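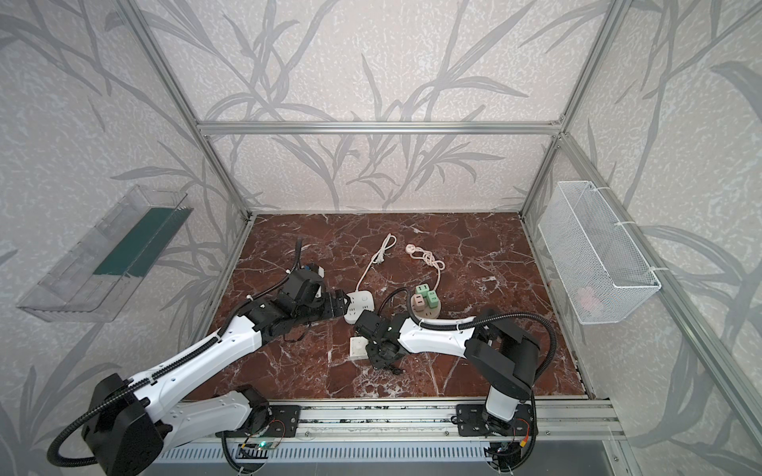

How do I keep our electric bill from doubling every August?

Posted by lurkby in Home & Utilities

Okay, so I need a sanity check from people who are better at this than I am. We moved into an older two-bedroom last year and our usage is all over the place. In spring we used 400 kWh in a month and I thought great, cheap place! Then August came and the bill said 1,743. Same people, same fridge, same everything, except that it was hot and we ran the two window units pretty much around the clock.

I already unplug the phone chargers when I leave for work (my mother drilled that into me) and we switched the bulbs. What else is there? I rent, so no new windows and no heat pump. Also my roommate swears the power strips themselves are eating electricity even with nothing on them. Is that a thing?
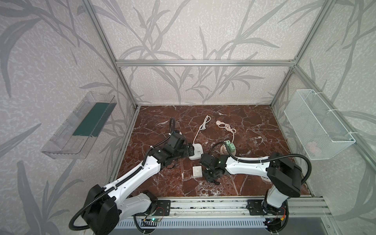
Answered by Skulden
Member, 3,348 posts

Your roommate is mostly wrong, sorry roommate! A plain strip with nothing plugged in uses next to nothing. One with a little glowing switch or surge protection uses a tiny bit, but you'd never find it on a bill. Same goes for chargers. Keep unplugging them if it makes you happy, but it's pennies over a whole year.

It's the window units. Going from 400 to 1,743 in a cooling month is air conditioning and pretty much nothing else, unless you have an electric water heater that's gone bad. Here's what I did in my last rental, which was a top floor oven:

Pulled the filters and washed them in the sink. Mine were gray felt, it was disgusting. Do it every couple of weeks while it's hot.

Stuffed foam weatherstrip in the gaps around the units. The accordion side panels leak like crazy, and you can put foam board over them with painter's tape and take it all down when you move out.

Set them at 77 with a fan going in whatever room we were in, and shut one off completely at night (we all slept with the bedroom doors open and lived).

Blackout curtains on the west side, closed before lunch. Don't wait until the room is already hot, it's too late by then.

One more thing, please plug the AC straight into the wall. Not into a strip, not into one of those skinny brown extension cords. They draw a lot for a long time and the cord can overheat. If the cord won't reach, ask the landlord for an outlet or move the unit.

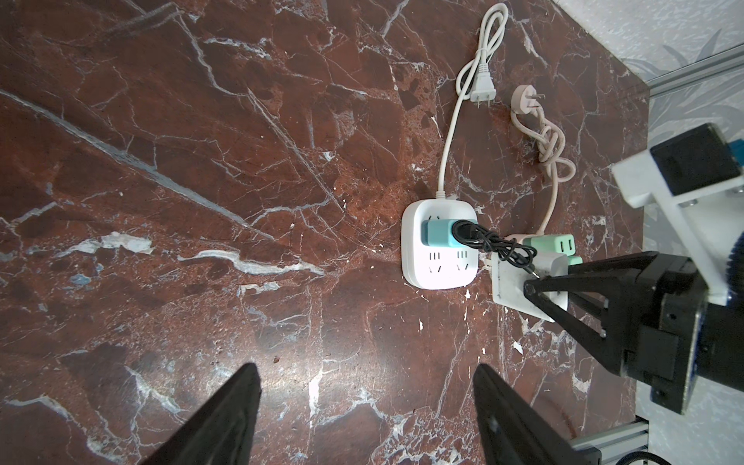
Power strip with a charger plugged in

Answered by Zariņš
Member, 3,626 posts

Agree with all that. I'd add: check whether the August reading was an actual read or an estimate. Ours was estimated two months running and then they caught up all at once, so it looked like we'd been running a bakery. There's usually a letter E or the word "estimated" next to the number. You can go read the meter yourself and call it in.

Also get a plug-in watt meter if you can borrow one, my library lends them out. I found a dehumidifier in the basement that had been running nonstop for who knows how long.

Answered by clillaveck
New member

just get a fan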